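Skernley Football Club confirms the signing of the midfielder Ridwan Raju from Nistel on a contract running to the end of next season. The fee is undisclosed under the terms agreed with the selling club. (1/12)

Raju, 23, completed his medical yesterday and trained with the first team this morning. He will wear the number 20 shirt, vacant after the departure of Vitalii Kuzmenko in January. (2/12)

The player said: "I spoke to the manager twice before I made up my mind. He told me where he wanted me to play and what he thought I did badly. I liked that. I have come here to play every week." (3/12)

First-team manager Teguh Sopacua: "We have followed Ridwan for a long time. He passes forward early and he is strong in the air for a midfielder. He has not played a full match since his ankle injury, so supporters should expect him to start on the bench." (4/12)
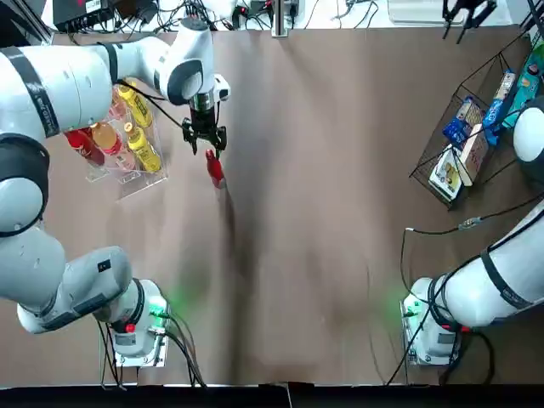
Registration papers were lodged with the league before the noon deadline. Subject to clearance, Raju will be available for the home match against Standero Athletic. He is not eligible for the cup replay at Jugah, having already appeared in the competition for Nistel. (5/12)

Ticket details for the replay are as follows. The club has received an allocation of 880, all seated, in the East Stand at Jugah. Season ticket holders may apply from 10am tomorrow, limited to one ticket each. Any remaining tickets will go to members the day after. (6/12)

Tickets will not be sold at the turnstiles. Supporters who have moved house since the autumn are asked to check the address on their account before applying, as tickets will be sent by post. Collection from the ticket office is possible for late orders only. (7/12)

Supporters' coaches will leave from the Mill Road car park three hours before kick-off. Places must be booked through the ticket office by telephone or in person. Alcohol may not be carried on the coaches. Under-16s must travel with an adult. (8/12)

Team news: Kuzmenko's former partner in midfield, Izzati Sumampouw's nephew Adi, has returned to light training after a hamstring strain. He will be assessed again before the Standero match. There are no new injuries from the weekend. (9/12)

The club also thanks Izzati Sumampouw, who leaves her post as academy secretary at the end of the month. Applications for the position should be sent to the club office, marked for the attention of the chief executive, Ratih Purba. (10/12)

Correction to our earlier post on stadium works: the north terrace will be closed for the Standero match only, with the loss of 60 places behind the goal. Those affected have been written to and offered seats in the main stand at no further charge. (11/12)

Raju will meet supporters in the club shop after training on the eve of the Standero match. Shirts with his name and number can be ordered from this afternoon. Please allow extra time for printing. (12/12)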